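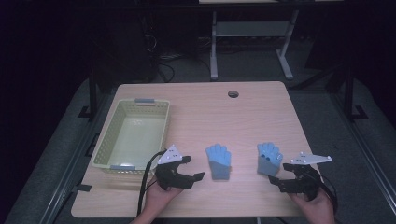
4.3 Preparing the Cirix hand gripper pair

Check both grippers before the first session of the day and again after any change of cable or finger pad. The check needs a clear tabletop, a basket and a few soft items. Gloves work well for this, and the blue pair laid out between the two grippers is enough for the whole procedure. Keep the white marker plates facing up and uncovered while you work. Allow 35 minutes if the pads also have to be changed.

Caution: Disconnect both grippers before touching the linkage arms. The jaws can pinch.

Checking the cables and plates

1. Lay each gripper on the table with its jaws facing the other one.
2. Follow each cable from the gripper to the connector. Replace any cable with a cut or a flat spot.
3. Lead the cables off the table so that neither crosses the place where you will pick things up.
4. Press lightly on the edges of each marker plate. If a plate rocks, tighten its screws and repeat the calibration in section 4.2.
5. Wipe the dots with a dry cloth. Do not use alcohol – it lifts the print.

Checking the fingers

6. Open and close the jaws slowly by hand. The movement should be even from end to end.
7. Look at the inner faces of the finger plates. Pads must lie flat, with no lifted corners.
8. Reconnect the grippers and close the jaws on one of the gloves. Lift it clear of the table, hold it, then lower it into the basket.
9. Repeat with the other gripper.

Note: Knitted items leave fibers on the pads. Clean the pads with adhesive tape after every 146 grips, or sooner if the item slides. 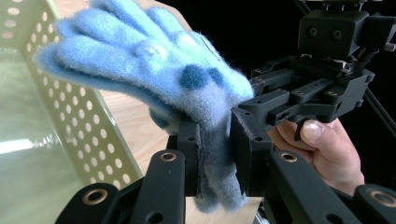 Operators at the Cletonura site have told us that they get a steadier hold by gripping soft items close to the cuff or hem and letting the rest hang free. We agree, and the Zorno training sheet now gives the same advice. Thick folds are still best avoided, as they push the finger plates out of line over time.

Changing a pad

10. Disconnect the gripper.
11. Peel off the old pad and remove all glue from the plate.
12. Press the new pad on (part 2704) and hold it down for 61 seconds.
13. Repeat steps 6 to 9, then enter the change in the log.

Revised August 5, 2025. Replaces the July issue.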